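Boards > Handheld grippers > Faults and safety > Jaw won't let go (folding work)

November, posted by kerttu_k, Riihimäki

Hello all! First proper fault to report and I'm oddly excited about it, because it's a really interesting one. We fold clothes with a pair of handheld grippers, one per hand, and record everything for the folding policy. Yesterday the left one shut on a sleeve and stayed shut. Trigger fully released, jaw still closed, motor humming away. I had to pull the plug to free the cloth. Second try after lunch, same thing after 35 minutes of work. Has anyone seen this?

tapiokoskela wrote:
Ooh, yes! Ours did that last winter. Check the cable where it enters the body. If the trigger signal drops out, the older firmware just holds the last position it heard, so you get a closed jaw and no way to tell it otherwise. Wiggle the cable with the jaw open and nothing in it, and watch the reading.

bodex_fan wrote:
I don't think it's the cable. Humming means the motor is still being driven, and on our Bodex pair that was fluff in the slide. Baby clothes and towels are terrible for it. Take the cover off and have a look, I bet you find a lovely little felt mat in there.

tapiokoskela wrote:
Fluff would make it slow, it wouldn't make it hold. And a motor told to stay shut hums too!

albertina_l wrote:
Can I be the boring one? Whichever it is, please don't pull the plug with your fingers anywhere near the jaw. One of ours sprang open when the power went and gave Toivo a proper whack on the knuckle. Cut it at the switch, hand well back, then ease the cloth out.

kerttu_k wrote:
Good point Albertina, switch it is from now on.
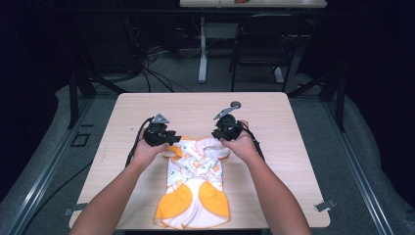 The cable theory is the one I'm testing first, and I love that it costs nothing to try. When I'm working over the top of a garment like the little orange and white one, the lead from the left gripper curves down beside my arm and over the table, so I want to know what it's doing at the connector every time I reach. I've put the cover check second. That fluffy collar is exactly the stuff bodex_fan is on about - I'll happily eat my words if there's a felt mat.

bodex_fan wrote:
Pink felt mat. Calling it now.

kerttu_k wrote:
Results! Wiggled the cable and the reading dropped out 2 times in about 30 wiggles, and both times the jaw ignored the trigger until I switched off. So Tapio wins, but there WAS fluff in the slide as well, so I cleaned that too. New lead going on tomorrow.

bodex_fan wrote:
Half a point for me then. I'd still run it on the old lead with the clean slide before you swap, or you won't know which one did it.

tapiokoskela wrote:
She's just watched the signal drop out! Swap the lead. And ask for the firmware that opens the jaw when the signal goes.

albertina_l wrote:
Slowly, please, if it's going to open by itself. Kerttu, let us know how the new lead gets on.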